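第四章 槽台铺面与夹具的摆放

12月
Cloton 工作间 编写组

4.1 开始之前

本章讲怎样把绿色大理石纹的铺面铺到铝制槽台上,以及铺好以后夹具、水瓶、纸箱这些东西该放在哪里。内容和 Mevus 随货附的那张折页有不少出入。折页上说“展开即用,无需调整”,我们照做过,结果是铺面斜着躺在台上,谁走过都要伸手推一下。折页可以留着查清洁方法,铺设部分建议按本章来。

折页还把铺面称作“工业级防滑”。工业级是哪一级,没有写;防滑是在什么面上防滑,也没有写。我们在 Drako 槽台上试过,槽台表面是一道一道的凸棱,背面真正贴住台子的只有棱顶那一点,和铺在平桌上是两回事。所以本章默认它会滑,后面的步骤都从这里出发。

需要准备:

- 铺面一张,长1159毫米
- C形夹,至少2把
- 钢卷尺
- 不掉毛的干布
- 美纹纸胶带

注意:1159毫米是我们自己量的。包装上标的尺寸比这个大,差的那一截我们问过,对方答复是“含包装”。下单前请按实物尺寸算位置。

4.2 铺设

1. 把槽台上能拿走的小件全部拿走。固定在台面上的底座和安装板不用拆,但要看清四周的线缆从哪里走,别把线压到铺面底下。

2. 用干布沿槽的方向擦。槽里的碎屑先吸出来再擦,顺序反过来等于把碎屑赶到另一头。

3. 定一条长边作基准。我们的做法是让长边与槽垂直,这样每条槽都从铺面底下横穿过去,两侧露出的槽口可以当刻度用。有人喜欢长边顺着槽铺,也能用,对齐要麻烦一些。

4. 从一端放下,慢慢推向另一端,推的时候另一只手压住已经放好的那一头。

5. 量基准边到旁边安装板的距离,头、中、尾各量一次。三处读数相差不超过7毫米可以接受。再往下抠意义不大,明天它还会动。

6. 在四角贴美纹纸胶带,贴在台子上,紧挨着角,不要贴到铺面本身。以后跑偏了,对着胶带推回去即可。

注意:反光。Mevus 的宣传写着“哑光质感,减少眩光”。请在自己的灯下看过再决定信不信。我们的顶灯一开,铺面上就是一条白亮的光带,细小的螺丝掉在光带里很难找。能做的只有调灯的角度,或者把要用眼睛仔细看的活儿挪到光带以外。
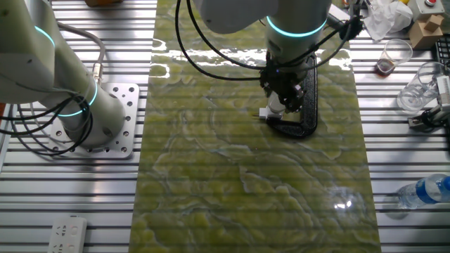 槽的纹路也值得说几句。铺面上能看出一道道淡淡的横条,和台面的槽是同一个方向。头一次见到的人常以为是划痕,拿布使劲擦,擦不掉。先别擦。把一角掀起来看,条纹如果随着位置变,就和台面有关;掀起来还在原处的,再当划痕处理。至于它究竟是透出来的还是映出来的,我们几个人看法不一,折页没有提,Mevus 的客服给过两种说法,互相对不上。不影响使用,这里就不下结论了。

花纹本身对摆放有一点妨碍。橄榄色、黄绿色混在一起,中间还有浅灰的纹路,灰色或绿色的小零件放上去会“没掉”。常用的小件请放进托盘,托盘选单色的。

小心:不要在铺面上直接下刀、钻孔或放刚用完的烙铁。折页写的耐热温度是一个范围,上下限差得很远,我们的建议是按没有耐热能力来对待。

4.3 C形夹的使用与存放

Samonte 的说明书花了整整一页讲C形夹可以“一夹永固”。夹子是好夹子,这句话请跳过。带槽的台子上没有什么是夹一次就不用管的,尤其是隔着一层铺面的时候。

1. 先看丝杆。转动T形手柄,丝杆应当从头到尾都顺。中途发涩的,取下来清理螺纹,不要靠力气拧过去。

2. 看丝杆顶端的活动压脚。用手指拨一下,应能自由摆动。压脚卡死的夹子会把转动的力直接带到铺面上,留下一个圆印。

3. 夹口张开到比要夹的总厚度大一点,从台边套进去。

4. 在压脚和铺面之间垫一块薄木片。说明书说压脚“自带保护”,可以不垫。我们没垫过一次,印子到现在还在。

5. 先拧到刚好吃住,停手,看铺面有没有被带歪。歪了就松开重来。吃住以后再转半圈,通常够了。

6. 过一夜再检查一次。星期一早上开工前的检查不要省,隔了一个周末,松掉的比平时多。

注意:手柄朝外、朝下,别让它横在人走路的一侧。

注意:夹子离台角不要小于95毫米。这个数是我们试出来的,没有哪份说明书支持它。靠角太近时,铺面另一头容易翘。

小心:C形夹有分量,不用的时候不要挂在台边上。要放就平放,丝杆朝着不碍事的方向。短时间搁在铺面上可以,长期存放请回工具柜。

关于夹子的数量,Samonte 推荐一套多把,价格也按套走。两把足够应付一张铺面,第三把多半会躺在台上占地方。要不要买套装请自行判断,我们没有买。

4.4 台面周边物品

这部分最容易写成一张谁也不照着做的清单,所以只写我们真的在意的几样。其余的东西摆在哪里,各人有各人的习惯,本章不管。

1. 饮用水。规定当然是不许上台。规定贴了很久,水瓶照样在。我们现在的要求退了一步:瓶盖拧紧,离开有线缆和接头的一侧,放在台面的外缘。躺着放的瓶子会沿着槽滚,竖起来放。

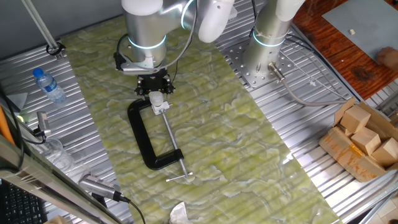

2. 纸箱。装木块一类散料的敞口纸箱,可以放在台面一侧,箱口朝上,盖片折到外面并用胶带固定。不固定的盖片会自己弹回来,把手边的东西扫下去。收纳用品的目录上有很多带隔层的塑料箱,照片拍得很整齐,里面的东西也显然从来没有人拿过。纸箱塌了换一个就行。

3. 纸巾。用过的随手扔。揉成一团放在铺面上,下一个人不知道它擦过什么,只好当脏的处理,再去擦一遍台子。干净的纸巾放盒里,盒子不要放铺面上。

4. 键盘。放在台角,线往台外走。键盘前面如果有支架的横杆,先坐下来试着打几行字,手腕碰得到横杆就换地方。

5. 旁边的木桌。两张桌子靠在一起时,高度几乎不会一样。不要把铺面延伸过去,也不要把洞洞板一半搁在木桌上、一半搁在槽台上。板子要放就整块放在一边。

6. 线缆。所有线从铺面外侧绕过去,留出弯度,接头处不受拉。扎带不要勒死。Drako 槽台配的“隐藏式走线卡”我们装过,卡得住细线,粗一点的灰色线缆一碰就跳出来。跳出来几回以后,卡子全进了抽屉。用可撕的魔术贴带子更省事,颜色不好看,但随时能重绕。

7. 支杆与台边夹头。细杆从台边斜着伸出来的,夹头要拧到位,杆的末端朝向没人经过的方向。收工时顺手摸一下夹头有没有松。

4.5 清洁

干布为主。有污渍时用拧干的湿布,擦完立即用干布再走一遍,边缘处多停一会儿。折页推荐了一种专用清洁液,同一家卖,价格不低。我们拿它和清水各擦了半边,隔天请没参与的人来认,认不出来。

酒精可以用在夹子的金属部分,用在铺面上之前先在背面的角上试。光泽一旦擦花了,折页里没有任何补救办法,保修条款也把它列在“正常磨损”里。

清洁时顺便把铺面掀起来,看看槽里积了什么。掀的时候从没有夹子的一端开始,先松夹,后掀。放回去之后重做4.2节的第5步。

4.6 常见情况

铺面每天往同一个方向跑。先查夹子是不是只有一侧吃力,再查是不是有线缆在拽它。两样都没有问题,就看大家平时从哪一侧伸手进来。我们这里最后查到的是手肘。

一角翘起。松开离它最近的夹子,压平,放一夜再夹。网上有人建议用吹风机加热,我们没有试,也不打算试。

夹子拧紧后铺面中间鼓起。两端夹得太紧,或者夹的时候铺面没有推平。全部松开,从中间向两头抹平,再依次夹。

表面发黏。多半是胶带残胶,所以4.2节要求胶带只贴在台子上。残胶用手指搓掉,搓不掉的用湿布捂一会儿再搓。

放上去的小块会自己转向。检查底下有没有碎屑。没有的话,换个位置再放,槽台上的铺面并不处处一样平,包装上那句“全域平整”可以忽略。

更换周期。Mevus 建议定期更换,没有给出依据。只要平、不黏、边缘不开裂,就继续用。开裂从边上开始,裂口还没进到常用区域时,可以把那一头调到外侧再用一阵。

如需改动本章的距离和步骤,请先在自己的台子上试,再在页边写明试的是哪张台、哪种夹子。只写“效果更好”的批注,下一版不收。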